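Kalari Student Robotics Club - progress report to the Drotance fund
14 April 2022
Prepared by Maureen Bloxham

Membership
The club has 13 students. Oluwaseun Ogundipe runs the practical sessions and Colin Pearce looks after the software group.

Work since the last report
The students have moved from single-arm exercises to tasks that use 2 arms. They have recorded 400 practice runs, most of them on household objects. Picture frames have been the main task this term - the flat frame is harder to handle than the boxes we started with. Runs are reviewed by the software group and poor ones are discarded.

The right gripper holds the triangular prism at the frame while the left one works from the other side.

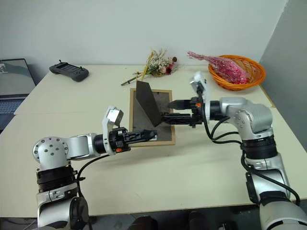 Spending
We have spent $493 of the grant, mostly on replacement cables and gripper fingers. Receipts are with Huw Jarman.

Next steps
Flower handling will be added to the task list. The students plan to show both tasks at the Albers open day in August.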